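Updated Dec 11, 2024

I get the same handful of emails every week about my sourdough starter mail-outs, so I finally wrote the answers down. If yours isn't here, write to me and I'll add it!

## Who are you, anyway?

I'm Ebenezer Appiah. I bake out of my kitchen in Lutstead and I've been sending dried starter to people since March of last year. It began with my cousin and got out of hand (346 envelopes so far, and I lick every stamp myself).

## What's the starter called?

Sallow. It's a bit yellow when it's hungry and the name stuck. There's a rye one too, Traler, but I only send that out when I have extra.

## How do I wake it up?

Tip the flakes into a jar with 100 grams of lukewarm water and let them soften for an hour or so, then stir in the same weight of plain flour. Leave it on the counter with the lid loose. Feed it again the next day, and the day after that.

## Can I use tap water?

I do, and mine has been fine for years. If yours smells like a swimming pool, let it stand out overnight in something wide before you use it.

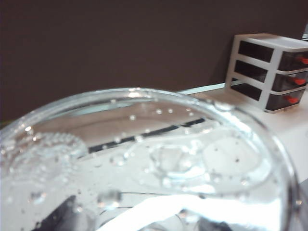
Filtered water works too, and so does the cheap bottled kind. Please don't go buying anything fancy for this -- flour matters a lot more, and I'd put the money there.

## It's day three and nothing is happening. Did I kill it?

Almost certainly not. Cold kitchens slow everything down, and mine took six days last winter. Move it near the stove and keep feeding it. Pink or orange streaks are another story, so toss it and I'll mail you a new packet.

## Do you charge?

Just postage. If you want to throw in a recipe, I love getting those (the seeded loaf somebody sent me is now my Noguchi pan regular).

## Do you ship abroad?

Not right now, sorry! The customs forms wore me out.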